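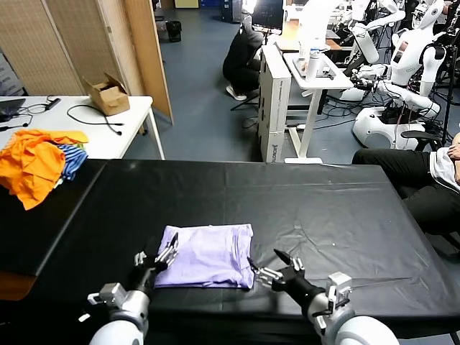
3.2 Folding station, second site visit

The folding cell at the Rorkbridge laundry uses a two-armed robot with multi-fingered hands. It works at a table covered in black plastic sheet, one garment at a time. Ristik, the operator, ran 148 garments through the cell in August. Of these, 14 were refolded by hand.

Before the trial, folders handled over 200 garments per shift each. Two of them now sort incoming items by fabric and check finished folds. Both reported less shoulder strain and more waiting. Sorting has no target rate yet, and staff asked for one in writing.

Training took 30 minutes per person. We consider this too short for clearing faults. Section 3.3 covers the shift logs.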